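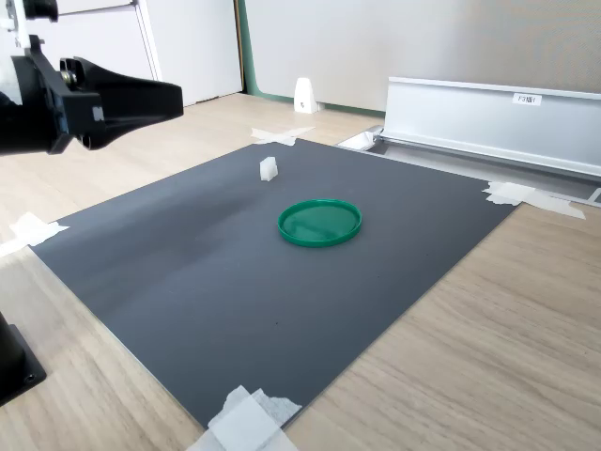
Pernmont can't keep running an embassy on an empty chair

10 August 2019

Nineteen months. That's how long the ambassador's residence in Samlow has had nobody living in it except the cook and, I'm told, a very old parrot. The last envoy went home with a bad hip and a medal. His replacement was named, then un-named, then named again in June, and is still waiting on a letter somebody has to sign.

I covered foreign affairs for a long time and I know how this gets explained. Vetting. Protocol. The other side is slow. Fine, sometimes the other side is slow. Samlow isn't. Samlow agreed to the new name in 3 weeks. The paper has been sitting on our end ever since, in a tray, in a building with 70 people whose job is moving paper.

Does it matter? Ask the fruit growers. The trade talks with Orkon and Samlow went ahead in spring with a chargé d'affaires in our seat. Good man, works hard, but he wasn't allowed to agree to anything above the price of lunch. Every point had to be phoned back. Orkon's delegation got tired of it and did their side deal in the hallway. Our growers found out from the radio.

And then the consular stuff, which never makes the front page. Students with lapsed permits. A widow trying to bring a body home. Those cases don't strictly need an ambassador, I know that, but they need someone who can walk into a ministry and be recieved by a person with a desk. A chargé gets the waiting room. Coffee if he's lucky.
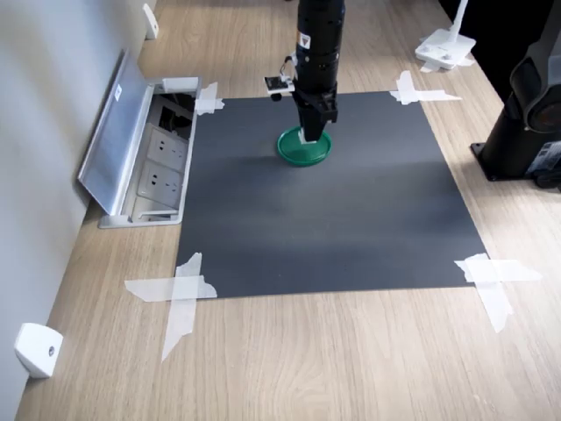 Robot arm and green dish on a gray mat.

Begoña Bermúdez, who ran the Orkon post for two terms and is no fan of mine, wrote last month that vacancies are "a normal pause" and that governments have always had them. Sure. A pause of a few weeks, even a season. She's right too that a bad ambassador does more harm than no ambassador. I've met a couple. But that's an argument for choosing carefully and we've already chosen! Twice, same woman.

My own view, for what its worth: the foreign office likes it this way. With no ambassador the cables go straight to the Sotomayor building and nobody senior is out there sending back opinions. Quieter. Cheaper as well, they say, though we still pay the rent, the cook, the car.

So put a clock on it. Once the host country says yes, the letter gets signed inside a month or the minister stands up in the chamber and gives the reason out loud. No new law needed, standing orders would cover it. The opposition asked for the same thing before the last election, then won and forgot about it.

The chamber sits again after the summer break. I'll be in the gallery, and I'd like to hear the question asked.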